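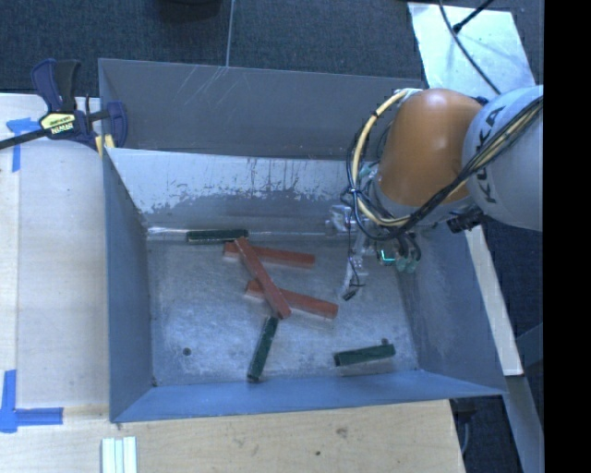 Home | Topics | Machines | Quizzes | Teachers

Rules for Working Near a Robot Arm

A robot arm is strong, and it can't tell a person from a box unless someone gives it a way to. So the people who work with one follow rules. These are the rules at the Cluswood workshop, where arms learn to pick up blocks.

Stay outside the line. A line on the floor shows how far the arm can reach. When the arm is on, everyone stands behind it.

Know where the stop button is. It is big and red. Anyone may press it, even a visitor, and nobody gets in trouble for pressing it by mistake.

Go slow first. A new program is always tried at low speed – slow enough for a person to step away.

Clamp things down. If a bin slides, the arm will reach for the wrong spot. A clamp on the edge keeps the bin still.

Never grab a dropped block. Stop the arm, wait for the light to change, and then reach in.

Tie back hair and take off scarves. Loose things can get caught.

Look at the cables. Before each run, someone checks that no cable is pinched or rubbing.

Write it down. Every problem goes in the logbook, even a small one. The Cluswood logbook has nearly 500 entries. One from June just says "clamp loose, tightened."

Many countries have written safety standards for robots too. They are long, and they are meant for the adults who build and set up the machines.

Print this page | E-mail this page
56 shares | Updated 7/30/23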